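Clidel Neighbours: Home and Kitchen
Food storage and table tidying

Fruit tray on the dining table turns into a bin. How do you keep yours decent?
Posted by Bevan Sheehan

We have a rectangular tray that lives on the dining table. The theory is that fruit goes in it and people eat the fruit. In practice people put things in it, and the eating is left to me.

By four in the afternoon it holds citrus of several ages, something I bought in good faith and can no longer name, a bit of cake, and whatever wrapper somebody couldn't carry as far as the kitchen. The things that won't fit go straight on the tablecloth. The cloth is white with little green clouds on it, the clouds have faces, and I feel they are starting to judge us.

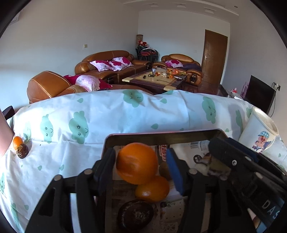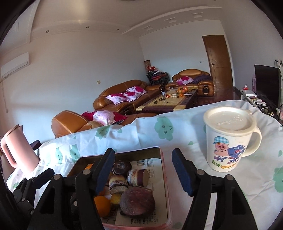 I line the bottom with printed paper, which I was rather proud of, but all it does is give the crumbs something to read. I change it when I remember. My aunt says lining a fruit tray is what makes the fruit go off. My aunt also says this about fridges.

What I'd like to know:

Should the paper stay or go?
Is it true you shouldn't keep cake and sweet things in with fruit?
How do I stop the oranges wrinkling before anyone gets to them?

I have already tried asking the household nicely. I have also tried a second tray, a Bastos one from the market, and that is now full of batteries and a padlock.

Heloísa Tavares
87 helpful votes

Take the paper out. If it's printed I wouldn't want it under anything I was going to eat without peeling, and any paper holds the damp against the underside of the fruit, where you don't look. A folded tea towel does the same job and can go in the wash. If you must have paper, use plain kitchen roll and change it every time you fill the tray.

Cake comes out, yes. It goes stale sitting in the open, it picks up the smell of orange peel, and it brings ants. We had ants one June and I don't recommend the experience. Put it in a tin with a lid. The tin can sit right beside the tray if your lot can't cope with walking.

Oranges wrinkle because they dry out, and a warm room hurries it along. A slightly wrinkled one is usually fine inside, so squeeze it for juice. Keep two or three out at a time and the rest in the bottom drawer of the fridge. They'll last weeks in there. Small soft citrus goes quicker than the big ones, so eat those first.

Kiwis and the like, if you buy them, can be ripened on the table and then moved to the fridge. Have a feel of everything in the morning while the kettle's on. Anything that has gone soft in one spot wants eating that day or throwing out, and do wipe where it was sitting.

As for wrappers, put a small pot with a lid next to the tray. People will walk four inches with a wrapper. They won't walk to the kitchen, and I gave up expecting it when my eldest turned 12.

Cleiton Falcão
4 helpful votes

get a smaller tray

Natnael Belay
31 helpful votes

Mostly agree with Heloísa, though I'd defend the paper if it's plain. Ours is changed when the bin goes out, so it gets done whether or not anyone is feeling virtuous.

On sweet things, it depends. Anything sealed in its own wrapper won't come to harm beside an orange. It's the unwrapped ones that suffer, plus the half-wrapped ones, which in my house are the majority — my father believes a twist at one end counts as closed.

Don't bother with those fruit freshness discs. I bought a pack of Meltum ones and the bananas went brown on the same schedule as before, only more expensively.

Bevan Sheehan, replying

Thank you both, and Cleiton. Paper is going, tin has been found (it had buttons in it, so now the buttons need somewhere to live). I did the morning feel and discovered that the thing I couldn't name is softer than I'd like. I'm going to cut it open over the sink.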